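Bollbridge Reading Room, progress note to the Plindesdale fund
September, from Haf Bowen

Quick one, sorry, more detail with the accounts. Sessions up and running at both sites now, Brirnlow and Bollbridge. 138 adults signed up, 22 of them for the evening group, which started late becuase the tutor's start date slipped. Thirty was the target for evenings so we're short there. Nest Beddoe is phoning round the people who dropped out in spring.

Books: large print order arrived, two boxes wrong, sent back. Spelling workbooks went faster than planned, reordering out of the materials line. Still waiting on the Arai licenses for the phonics software. Chased twice.

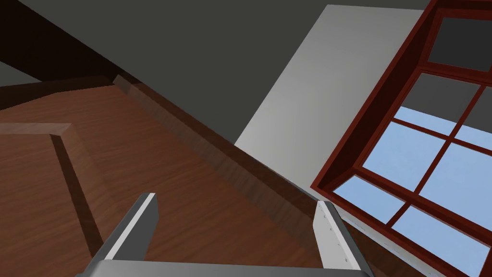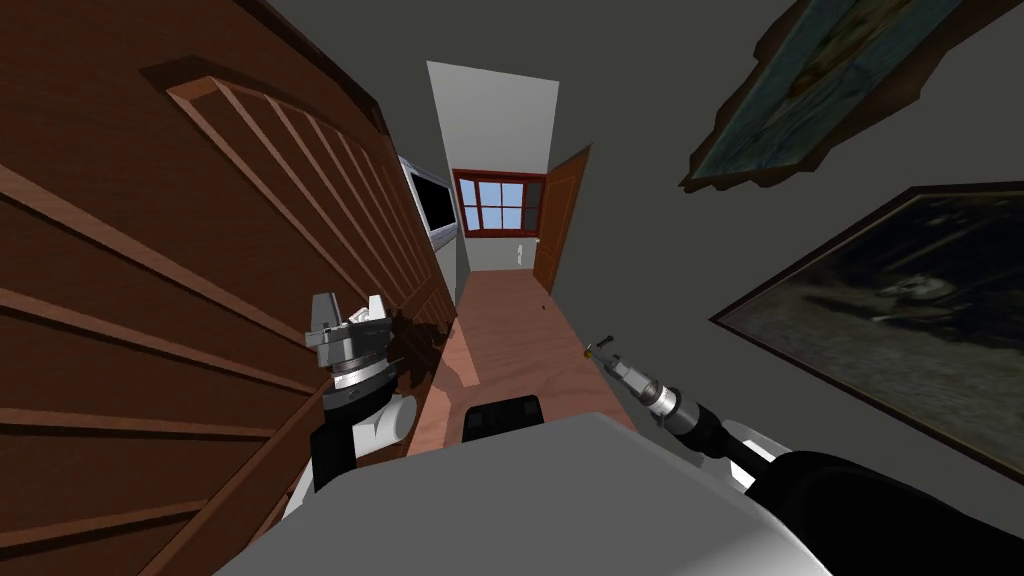

Wood slats on the left of the second one, plank floor running down the hallway.

Can the unspent tutor money move to the spring term?
We'd like it to. The underspend is all from the late start to evenings, and Nest would use it for 2 extra one-to-one slots a week at Brirnlow. Need your OK in writing first.

Other bits. First reading checks done for the daytime groups, evening ones next month. Bus fares running over budget, mostly the Brirnlow side, figures to follow. Childcare still not sorted, one quote in and it was too high. Will send teh attendance sheets seperately.

Haf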